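Kitchen bench notebook – July

Steamer and pot set, first proper day with it

Started 9:40. Bench wiped down and the grid lines cleaned out with a damp cloth, they collect flour. The white top with the black lines stays as the working surface for this whole run. I looked at going over to the grey bench by the window but the light there changes too much after lunch and the shiny pot makes it worse.

Aim for today: settle how the steamer set is going to live on the bench, write down where each thing goes at the start, and find out which parts of the set need attention before it goes over to the Rukby room. The Rukby people want the same layout we use, so whatever I write here is what they will get.

What is in the set: stainless pot with two loop handles, bamboo steamer basket, lid for the basket, the dumplings and buns, and the toy vegetables. The Fernia crate also had a second basket in it, plain bamboo with no trim. Put that one back in the crate with a paper tag on it. It sits lower in the pot and I don't want the two getting mixed up halfway through a week.

Basket goes in the pot first, then food in the basket, lid last. Did it the other way once (food in while the basket was on the bench, then lifted the lot across) and two buns rolled out on the way. Pot first from now on.
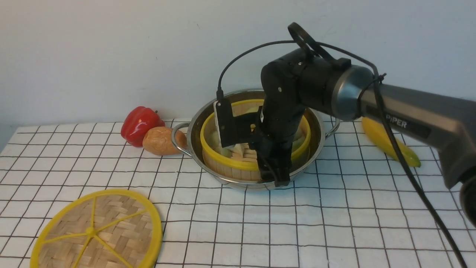 Does the basket have to be lined before the food goes in?

Only for real dough, which sticks to bamboo. Our pieces are dry and go straight in. If someone wants to steam actual buns in this set, use baking paper with holes cut in it, and use the plain basket from the crate, not this one.

Food pieces. They are light and they shift when the basket is bumped. I tried heaping them in the middle and tried spreading them in one layer. One layer is better. When they are heaped the top one touches the lid and the lid rocks. Wrote "one layer" on masking tape and stuck it inside the cupboard door where the set is kept.

10:30, stopped to look at the basket itself. One of the slats has a split near the bottom, from the inside, not deep. Ran a thumb along it and got a splinter. Sanded it with 200 grit, dry, just enough to take the hair off, then went over the rest of the inside with the same bit of paper. Brushed the dust out with the pastry brush. Don't use the vacuum on it, the nozzle pulls at the weave.

Smell: the basket still has the new bamboo smell, a bit like hay. Left it out of the crate overnight and it is better than yesterday. The lid is worse than the basket for some reason. Would like both aired for another night before they are shut in a cupboard.

Pot. Nothing wrong with it. Fingerprints show up badly. Vinegar and water on a soft cloth, then dry cloth straight after. The handles get a dull patch underneath if they are left damp so turn it over and do those as well. There was a sticker residue ring on the base, took it off with cooking oil and then dish soap. The Sesteck cleaner under the sink also does it but leaves a smell, and it should stay away from the bamboo.

Placement. I've gone back and forth on which way the handles should point. With one handle pointing at you and the other away, the near one catches sleeves and whoever is carrying the pot has to twist their wrists. Settled on side to side.

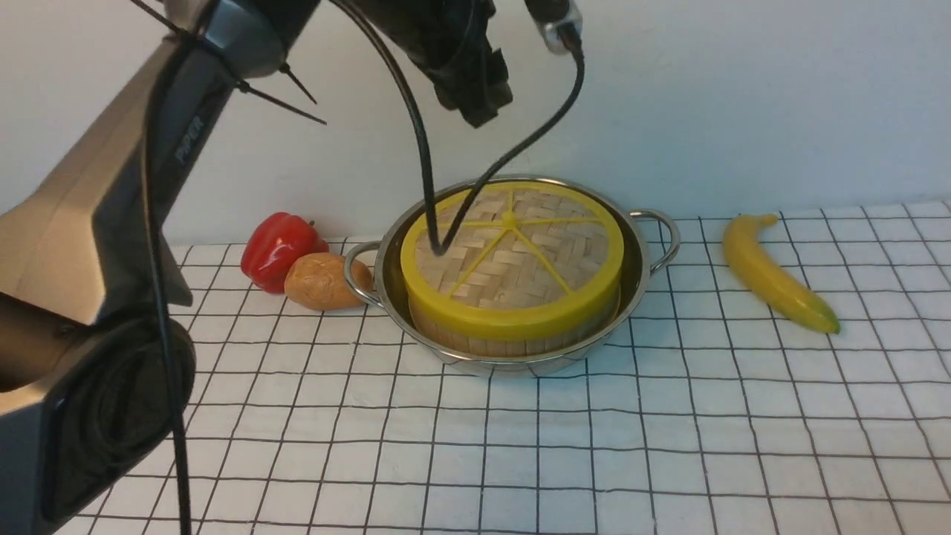 Writing the layout out in full so that it can be copied for Rukby. Pot goes down first and everything else is placed from it. Handles point left and right, basket in the pot, lid on and pushed down level. The red pepper and the potato both go on the left, with the potato tucked in between the pepper and the pot handle. Keep the potato where it is even though it looks like it is in the way, because it stops the pepper from wandering when the bench is knocked. If the pot has to come out, move the potato first, then lift by both handles. Put it all back in the same order before you leave. Anyone setting up in the morning should be able to do it from this paragraph without asking.

Marked the pot position with a pencil tick on the back edge of the bench. Pencil wipes off, so it will need redoing after each clean. I had a go with a strip of clear tape first and it lifted when the cloth went over it.

11:15, tea. Moved the dish rack off the end of the drying shelf while I was there, it was dripping onto the crate. The cardboard divider in the crate is soft on one side. Replaced it with a piece of the flat packing from the Kozan delivery.

The lid took most of the time after that. Things to know about it:

It will go on in any rotation but it does not sit the same in all of them. The basket is very slightly out of round, as they mostly are, and there is one way where the lid drops on with no rocking and another, a quarter turn on, where it sits up on one side. Turned it slowly until it dropped and put a pencil mark on the side of the basket and another on the underside of the lid. Line up the two marks. If the marks rub off, do the same again, it takes a minute.

Don't press on the middle to seat it. Press on the rim with both hands, opposite sides. The bamboo is springy and the middle gives before the edge does, so you think it has gone down and it hasn't.

Washed the lid once, cold water, no soap, stood on its edge to dry against the wall. Took until after 2:00 to dry right through. Lying flat it would have been longer and I think it would have cupped. Bamboo goes grey and then spotty if it is put away damp. We lost a lid that way last winter and it was only in the cupboard for the long weekend.

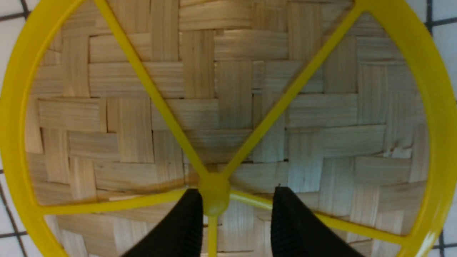 Lids get picked up by whatever sticks up the most, and that's where they wear. The old one was lifted by a corner of the weave until the strips started to pull out at the edge. On this one the yellow spokes all come in to the small round hub near the middle, and people will go for that without thinking. I'd like it if we lifted by the outer ring instead, two hands, straight up. The spokes are slender next to the rim and I don't want to find out how much bending they take. Same goes for cleaning, wipe along each spoke and don't hook a finger under it. The weave in the gaps needs the pastry brush, going with the strips, as crumbs and lint sit down in the steps of the pattern and a cloth only pushes them further in.

Found flour in there already. No idea where from, there has been no flour on this bench since the pasta week. Possibly off the brush. Washed the brush and hung it up. Should get a separate brush for the bamboo and write BAMBOO on the handle.

Storage. Tried the basket and lid inside the pot, as they came, and it all fits in the low cupboard with the door shut. But the pot holds moisture if it isn't bone dry and the basket sits right down in it. So: pot upside down on the shelf with a tea towel under it, basket and lid beside it, lid off and leaning. Takes twice the room. I moved the baking trays up one shelf to make space. If you are looking for the trays, that's where they are.

The vegetables go in the blue tub with the other produce. Pepper picks up scuffs from the hard plastic pieces so I've been wrapping it in a bit of paper towel. It doesn't have to be neat.

Asked about a spare lid. Fernia only list the basket and lid together. Rukby may want one full spare set for their room, will check before ordering so we only pay freight once. Also asked whether the plain basket can go back and they haven't answered.

3:20, ran through the setup from an empty bench, following my own notes with no extras. Missed one thing, which was drying the pot handles underneath. Added it to the cupboard door list. Second go was fine.

Still to do:
Sand the outside of the basket near the split if it catches again
New brush, labelled
Redo pencil tick after tonight's wipe down
Air the lid one more night, leaning, not flat
Copy the layout paragraph onto a card for Rukby
Ring Fernia about the spare set and the plain basket

Packed up at 4:10. Lid is leaning on the wall end of the drying shelf, please leave it there.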